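**Tradov to Kollirstead without the motorway**

Driving a small van, two people, one overnight stop. Is the moor road passable in March, and is there fuel after Plovthorpe?

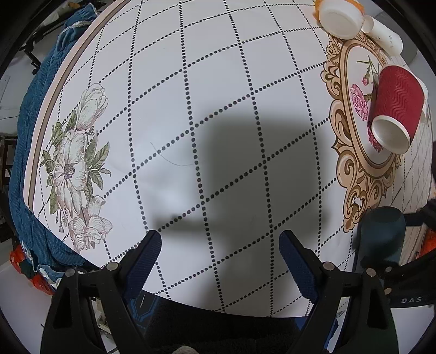

*Floral tablecloth, dotted lattice*

**Blair Geddes**
Passable — 39 miles, single track for the last 4. No fuel after Plovthorpe, so fill up there. Allow 2 hours.

**Van Wyk**
Went that way years ago in a coach. Nice views. Can't remember the fuel.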